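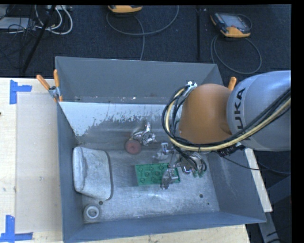 Metal is way too loud for toys, get the fabric kind, somebody replied to my last post. Ok yes it's loud. Had fabric ones for two years. They slump, the crumbs get in the seams, you can't hose them out. Staying with metal

So. Toy bin thread, cause a few of you asked where I landed

Rule one is everything goes in the big gray bin first. Blocks, round things, shiny things, whatever was under the couch. No sorting on the floor. I used to sort on the floor and my knees are done with it

Rule two, the bin goes UP on a table. Light wood top so a dark little piece shows if it gets away from you. Dark carpet eats everything, I lost a whole set of wheels that way

Green block in there is one of the studded ones. Those are easy, straight to block tub. It's the other stuff that takes all night. One round red thing, one crumpled silvery thing next to it, what category is that

(I have a tub for that. It's labeled THINGS. it's my fullest tub)

Somebody's gonna say sort by color. Don't. Looks great for a day and then you need one plain wheel and it could be in any tub in the house. Sort by what it does

My tubs right now: studded blocks, wheels, people, animals, balls and round stuff, track, cards, craft bits, THINGS. So 9. Was 14 at one point, way too many, I couldn't remember my own system

Price question — the bins were $165 for the lot from Varotis, with lids. I never use the lids. Skip the lids if they let you

Fludard has a cheaper one but the rim on mine was sharp, sent it back. Could've been a bad one idk

Washing. Blocks go in a mesh bag in the sink, warm water, dish soap, swish, leave on a towel overnight. Don't put them away damp, you will smell it by Sunday

Anything with a battery stays out of the sink obviously. I say obviously. I have done it

Ok the big set. The Barrera castle, 1351 pieces on the box, and no I did not check. It gets its own tub and it does not go in the gray bin ever. If it gets mixed in it's over, you are never building that castle again

Had a reply asking do I toss broken ones. Cracked blocks yes. Balls with a dent, no, they still roll fine. Shiny crinkly stuff gets one more week in THINGS and if no kid asks for it, bye

Labels: masking tape and a marker. I bought the Brostinon label maker, it's cute, tape peels right off metal. Masking tape holds and you can rip it off when you change your mind, and you will change your mind

How long does it take — full bin took me 85 minutes last time with a show on. Faster if you pull the big stuff out first. Blocks, then balls, then the small junk is just sitting at the bottom where you can see it

Wait forgot this one. Put a dish towel flat in the bottom of the bin before you dump. Kills most of the noise. Should've been the first post, sorry loud bin person, you had a point

Also don't let the kids help with the dumping part. Let them help with teh tubs. Mine will do wheels for half an hour no problem, won't touch cards

Secondhand lots, same thing. Whole bag in the bin, pull out anything sticky, wash the rest before it meets your own stuff. I skipped that once and had glitter in the animals for months

Doing the craft bits tomorrow night, need smaller containers for that, so if you have a kind that stacks and doesn't pop open send it to me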